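Packing and Sorting Bench Assistant (part-time, fixed term)
Skornel, Wevdale

Posted: April 2020
Hours: 28 per week, Monday to Friday
Contract: 11 months, with the possibility of extension
Reports to: Bench Supervisor
Start: May, or as soon as possible after that

About us

Skornel sorts, checks and repacks small mixed parts for manufacturers and repair shops. Most of what we handle arrives unsorted, in sacks or returned cartons, and leaves counted, bagged and labelled. We have been at the Wevdale site for six years and share the building with Vonberg, who run the stores and the loading bay. There are 40 people on site between the two firms.

We are looking for one more person for the sorting benches. The work is quiet, steady and done mostly by hand. It suits someone who likes to get a thing right and doesn't mind doing the same job for a whole morning.

The work

You will take small items from a stock bin, look them over, and place them where the job sheet says they should go. Some jobs are simple, for instance separating black clips from black caps that look much the same until you turn them over. Others have several sizes of the same part and need a gauge.

We lay our benches out with paper and tape. A large sheet of brown paper goes over the table top and is marked into squares with blue tape, and the open plastic bins stand on the paper. The squares give each person a fixed place for each kind of item, so that anyone taking over a bench can see where the work has got to. You will be shown how to lay a sheet, how to keep the lines reasonably straight and when to change it. Paper creases and tears with use, and a small tear can be left, but small parts catch under a loose edge and get lost, so a sheet that lifts has to be replaced.

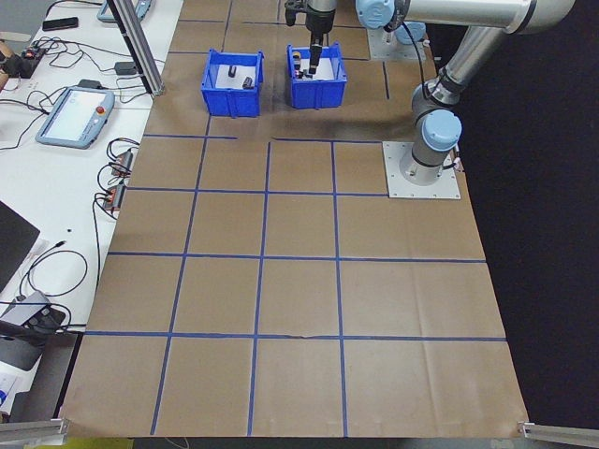
Bins are never filled to the top. We would sooner have a few items in each and move them on often than have a full crate that has to be tipped out and started again. If you find something in a bin that doesn't belong to the job, put it to one side and tell the supervisor before the end of the shift. Please don't guess.

On an ordinary day you will:

Set up your bench from the job sheet
Collect stock from the Vonberg counter and sign for it
Sort, check and place parts by type, colour or size
Count finished parts into bags and label them
Write up the count sheet at each changeover
Put down fresh paper and tape when the old sheet is worn
Wipe out the bins and clear the bench at the end of the shift

For the first 6 weeks you will work on one contract only, the Weerakoon job. It is made up of small fittings, with few variations, and is a good way to learn the bench. After that you will move between contracts as they come in.

What we are looking for

You will need good near vision (with glasses or contact lenses if you wear them) and be comfortable handling small objects for long stretches. You should be able to tell similar colours apart. There is a short colour check at interview, done with real parts. If you think this may be a difficulty, mention it when you apply — some contracts don't depend on colour and we can talk about those.

You should be able to read a job sheet, write clearly and keep an accurate count. Experience in packing, kitting, a stockroom, a haberdashery or anything similar is useful but not required. We don't ask for any particular qualifications.

The bench work can be done sitting or standing, and adjustable stools are provided. There is some lifting when stock is collected, and a trolley for the heavier sacks.

Pay and conditions

The post is paid by the hour and the rate will be confirmed when we invite you to interview. It is not piecework and there is no bonus for speed. Holiday is pro rata. Shifts are either morning or afternoon, agreed a month ahead, and we try to keep people on the one they prefer. Breaks are paid. There is a kitchen with a fridge and microwave, and parking behind the building. Bicycles can be left inside the loading bay.

Benches are spaced apart and each person keeps to their own for the shift. Hand washing is at the start, at each break and at the end. Gloves are available, though many people find they can't feel the smaller parts through them.

How to apply

Send us a letter of no more than one page saying what work you have done before and which shift you would prefer. A CV is welcome but you don't have to send one. Letters can be posted to Skornel at the Wevdale site or left at the Vonberg counter, marked "Bench Assistant". Please include a telephone number.

We will ring everyone we would like to take further. The first conversation will be by telephone, followed by a bench trial in May for those shortlisted. The trial is paid at the normal hourly rate. You will be given a job sheet, a laid bench and a bin of mixed parts, and we will look at how carefully you work and how you record your count. Wear closed shoes and tie back long hair.

If you need any adjustment for the trial or for the job itself, tell us in your letter or when we ring.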